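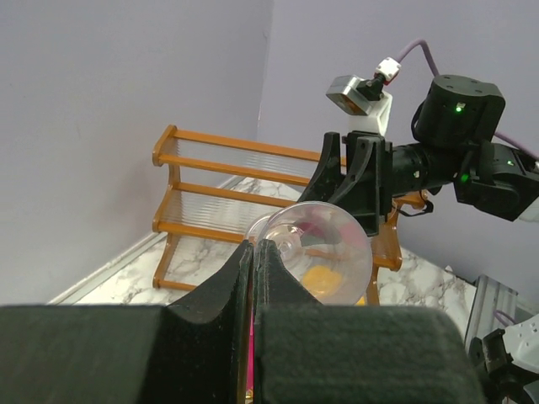

Stemware, clear glass, resting on its side.

Speaker notes: Breakage and Loss in Catering Inventories
Gifty Abugri, Hunell Hospitality Services
December 2021

Slide 1. Welcome the audience on behalf of Hunell. Thank Ming-te Lo for the figures from the Tikmont site. Questions are held until the end.

Slide 2. Scope of the review. The review covered glassware, china and flatware at two banquet sites, Borkus and Tikmont. Linen was left out and will be reported separately.

Slide 3. Opening stock. Borkus began the year with 1,786 glasses on its books. Tikmont began with 1,324. Pause here so that the audience can read the table. Point out that both totals include glasses held in storage.

Slide 4. Losses. Borkus wrote off 341 glasses before the June stock check. Breakage and missing items were recorded under a single code, and the two cannot now be separated. Say plainly that this is a weakness in the records.

Slide 5. Where losses are recorded. Staff enter a loss at the end of the shift. Entries made the next morning were often incomplete, and several gave no room or event name.

Slide 6. Changes to procedure. Separate codes for broken and missing items. Racks to be labeled by glass type. Supervisors sign the loss sheet before the room is released. Replacement orders go through the Sulemana purchasing office in lots of 30.

Slide 7. Next steps. Both sites will use the new sheet from the start of the coming quarter. Mr. Lo will take questions on Tikmont. Printed copies of the loss sheet are available at the registration desk.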